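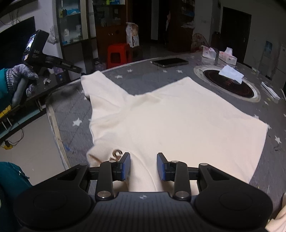 Photo: Tidberg Courier

Caterthorpe's wool shrinks, and the town would like a word

Residents of Caterthorpe have been told that the water is fine, the wool is fine and their washing machines are almost certainly fine. Their jumpers, meanwhile, are now the right size for a spaniel.

The trouble dates from March, when the town's knitwear began coming out of the wash shorter in the arm and a good deal thicker in the body. By the end of the month the Tidberg Courier had received 496 letters and emails on the subject, which beats the bypass, the bins and the year the clock struck 19 at lunchtime. One reader enclosed a sleeve.

Suspicion fell first on Dako, the firm that took over the town's water supply last autumn. Dako has tested the water at both ends of the High Street and found it to be water. In a statement the company said it was "aware of a conversation around garments" and advised customers to read the label. Customers replied that they had read the label, and that it was now too small to read again.

Attention then moved to Alaoui, the launderette on Mill Lane, where a good half of the complaints had been through the drums. Alaoui has been washing Caterthorpe's smalls, and lately making them smaller, for longer than most of its customers have been doing laundry. Staff there pointed out that the dial on the large machines has a wool setting, that it is marked with a picture of a ball of wool, and that hardly anyone turns it that far because it takes longer and costs 2 pounds more. A notice saying so has gone up over the soap powder. It replaces a notice asking people not to dye curtains, which was also ignored.

A third theory, popular in the Plough, holds that the jumpers are the same size as ever and that Caterthorpe had a very good Christmas. This has been rejected by everyone it was put to.

The town takes the matter more seriously than an outsider might. Caterthorpe was built on wool, or at least on the money from it, and there is a sheep on the coat of arms, on the library door and on the sign asking you to drive slowly. The last mill shut long ago and is now flats with very high ceilings, but people here still give jumpers at weddings and still look inside your collar when they think you can't see them doing it. To ruin one in the wash is regarded as the kind of thing that happens in Tidberg.

Tidberg, eight miles down the valley, has been enjoying itself. The shrinking has not spread that far, and a charity shop on its market square has opened a rail marked "Caterthorpe Adult, Fits Age Six". It is said to be doing well. The Caterthorpe parish magazine called this unhelpful and printed a recipe for lamb on the same page.

Help of a sort arrives on Saturday, when the church hall will hold a morning on the care of woollens. There is room for 200, and the organisers have had to move the toddlers' music group to the scout hut to get it. Those coming are asked to bring one item each, clean, and to keep their opinions on tumble dryers until after the tea.

The advice, for anyone who cannot get a seat, is much what your grandmother would have told you. Wash in cool water with not much soap. Do not rub, wring or have a go at it with a brush. Roll it in a towel to get the worst of the wet out, then lay it flat and ease it gently back into shape, and leave it alone somewhere that is not the top of the boiler. A jumper hung on the line by its shoulders will certainly get longer, as several readers have written in to suggest, but only in the places you don't want.

As for those already shrunk, there is talk of soaking them in hair conditioner and pulling. Results so far have been mixed. The Courier's own test, carried out on a cardigan belonging to the sports desk, produced one arm of the correct length and a strong smell of coconut.

Dako says it will test the water again in the summer. Doors at the church hall open at ten, and parking is at the back by the bottle bank.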